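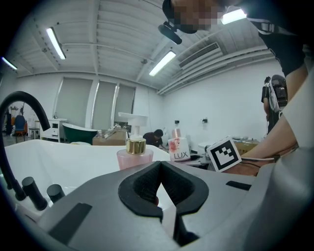
shiela_s replied:
Sealant first, then fill the bath, then leave it. I will die on this hill.

Horațiu O. wrote:
Fill the bath BEFORE you seal, surely? The weight opens the gap. Seal it empty and the bead tears the first time anyone fancies a soak.

shiela_s replied:
I sealed mine empty in Bustton 16 years ago. Still there. Ugly, but there.

Horațiu O. wrote:
Do you have baths in it, or just admire it?

shiela_s replied:
Showers mostly. Fine.

tincuta_v wrote:
Our fitter in Tornby quoted 188 quid for resealing one bath. For that I'd expect him to get in and be the weight himself.

Iulian Sima wrote:
Depends on the legs. Mine is bolted to a timber frame and doesn't budge, full or empty. If yours creaks when you step in, fix that before you buy any sealant.

tincuta_v wrote:
It creaks. So do I.

Horațiu O. wrote:
Then fill it, seal it, and keep the plug in for 24 hours whatever the tube says.

shiela_s replied:
The tube says 3. Some of us read the tube.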